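Sturnow Home Hair Service
Progress report to the Nellgate Fund
March 2022

Period covered

This report covers the second half of the grant. It follows the headings in the grant letter, with an extra section on colour work, which the fund asked about after our last report.

The grant pays for hairdressing at home for people in Sturnow and the villages up to Grokport who can't get to a salon. It covers the wages of our two part-time stylists, travel, portable basins, products and a share of the insurance. Clients pay a reduced price for each visit. The salon provides the booking line, laundry and storage at no charge to the grant.

Appointments

We carried out 244 home appointments in the period. Of these, 128 were a wash, cut and blow-dry, or a wash and set. The rest were dry cuts, beard and neck trims, fringe trims between cuts, and a smaller amount of colour and perming.

The share of dry cuts was higher than we planned for. When we wrote the application we assumed that most people would want a full wash at every visit. In practice many clients have a carer who washes their hair during the week, and what they want from us is a proper cut. A dry cut takes less time and needs less carrying, so we have been able to fit an extra visit into most working days on the Sturnow side.

Cancellations are still higher than in the salon. Hospital appointments and illness are the usual reasons. We don't charge for these. Where we get notice the evening before, we ring the next person on the list, and this fills the gap more often than it used to now that we ask people at booking whether they would take a visit at short notice.

Eighteen people are on the waiting list at the time of writing. Most live on the Grokport road, where we only travel on one day of the week. People in the town itself usually wait less than a fortnight.

Basins and equipment

The first portable basins we bought were inflatable. They were cheap and light but did not hold up to daily use. The neck rest lost air during washes and the drain hose came loose, which is a nuisance on a kitchen floor and worse on a bedroom carpet. We stopped using them early in the period.

They have been replaced with the Hjaltested basin, a rigid tray on a folding stand with a separate waste tank. It is heavier, and it takes up most of the boot of a small car. It is stable, though, and the height can be set for a wheelchair or an ordinary dining chair. Clients who can't lean backwards can use it facing forwards with a towel across the forehead. We bought two, one for each stylist. The cost came out of the equipment line and left a small amount over, which we spent on a spare hose set and a second waste tank.

For clients who stay in bed we use a flat tray and a jug. This is slow, and both stylists prefer to have a carer or relative in the room to help with lifting the shoulders. We now say so when the booking is made. In a few cases there was nobody available and we did a dry cut with a no-rinse cleanser.

Hairdryers have been a minor problem. Older houses in the villages do not always have a socket near enough to the chair. We carry an extension lead with a cut-out, and it is tested with the rest of the salon's electrical equipment. The hood dryer that we listed in the application was not bought. It is too bulky to take up stairs, and clients who have a set are happy with a soft bonnet attachment on an ordinary dryer. We would like to keep the money set aside for it in the equipment line for replacement scissors and clipper blades, and ask the fund to confirm that this is acceptable.

Hygiene and skin checks

Each client has their own set of towels for the visit, brought clean in a sealed bag and taken away in another. Combs, sectioning clips and clipper guards are cleaned and disinfected between homes. Each stylist carries enough sets for the day, so nothing needs to be cleaned in a client's kitchen.

At the start of each visit the stylist looks at the scalp, behind the ears and along the neckline. If there is broken skin, a sore patch or anything the client hasn't mentioned before, the stylist tells the client and, if the client agrees, whoever looks after them. We do not diagnose anything. The note on the client's card just says where the mark is and that it was mentioned. Pressure from glasses and from oxygen tubing is what we note most often. We have changed how we wash around tubing after advice from a district nurse, and no longer use any product with oil in it on those clients.

Colour work

The fund asked whether colour should be offered at home at all, given the time it takes. We have looked at this again.

Nine clients had colour during the period. All of them had coloured their hair for many years before they became housebound, and for several it was the reason they rang us. A root tint takes most of a morning once the developing time and two rinses are included, and it uses more water than the waste tank holds, so the tank has to be emptied part of the way through.

We propose to go on offering root tints and semi-permanent colour to people who already have it. We do not propose to offer full-head bleach or highlights at home. Ventilation is poor in many of the rooms we work in, and rinsing bleach out properly over a portable basin is difficult. Two people who asked for highlights were offered a semi-permanent instead. One accepted and the other decided to let the grey grow through, with regular cuts to take off the old colour.

A skin test is done at least two days before any tint. This means a separate visit, which we combine with another booking nearby where we can. We have not skipped a test for anyone, including people who have used the same colour for decades. Medicines change, and so does skin.

Training

Both stylists have completed the moving and handling course and the dementia awareness session named in the application. The handling course was designed for care workers, and parts of it were not relevant, but the section on helping someone to sit forward safely was useful and is now used on most visits.

A third stylist from the salon has been shadowing visits so that we have cover for holidays. She will be able to work alone once her handling certificate comes through, which we expect in May. Until then, holiday weeks are covered by moving bookings forward or back.

We had hoped to take a college trainee out on visits. The college's insurance does not cover students working in private homes, and the salon's policy will not extend to them either. This part of the plan has not gone ahead. The trainee has had extra practice in the salon on roller setting, which is not taught much now and which a good number of home clients ask for.

What clients have told us

We leave a short card after every third visit, with a stamp on it. The questions are about price, timing and whether the haircut was what the client wanted. Most cards come back.

The price is considered fair. Timing is the main complaint. We give a two-hour window for arrival and some people find this too wide, mainly those who need help to get up and dressed beforehand. From next quarter the stylist will ring when leaving the previous house.

There were two complaints about a cut being too short. In one case the relative who made the booking had asked for it short so that it would last, and the client had wanted the length left on. We now ask the client directly at the chair, whatever is written on the booking, and go by what the client says.

Several people wrote that they would like a manicure or a foot soak at the same visit. We are not trained or insured for foot care and have said no. A simple hand massage and nail file might be possible within the existing time, and we will look at it when cover arrangements are settled.

Spending

Wages are on budget. Travel is over, owing to fuel prices and the distance to Grokport. Products are under, as dry cuts use very little. Taken together the grant is expected to be fully spent at the end of the period with nothing to return. The full account is attached separately in the fund's own format.

Laundry was estimated too low in the application and the salon has met the difference. We do not ask for this to be refunded, but it should be shown properly in any future budget.

Next quarter

We will add a second travel day for the Grokport road to bring the waiting list down. The third stylist will begin working alone when certified. We will try grouping visits at the sheltered flats, where there is a ground-floor room with a sink and a level entrance, so that residents who can manage the lift can be seen one after another and the basins can stay in the car.

Decisions needed from the fund: use of the hood dryer money for scissors and blades, and agreement to the limits on colour work set out above. 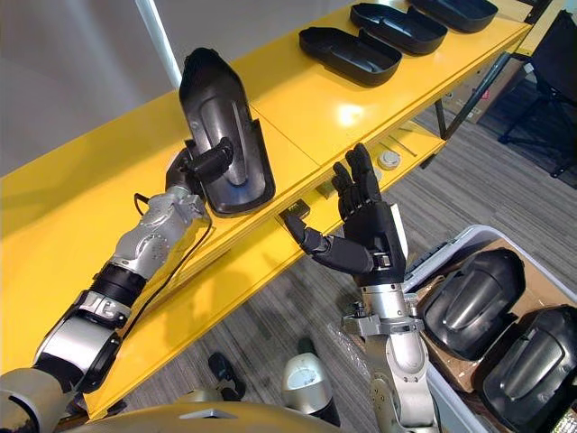
Reply from Nellgate: Thank you for the report. The hood dryer money can go on scissors and blades, please just show it as a separate line in the final account. We are content with root tints and semi-permanent colour on the terms you give. Could you let us know before the second Grokport day starts whether the extra mileage will come out of the products underspend, or whether you will be asking us to move money from another heading?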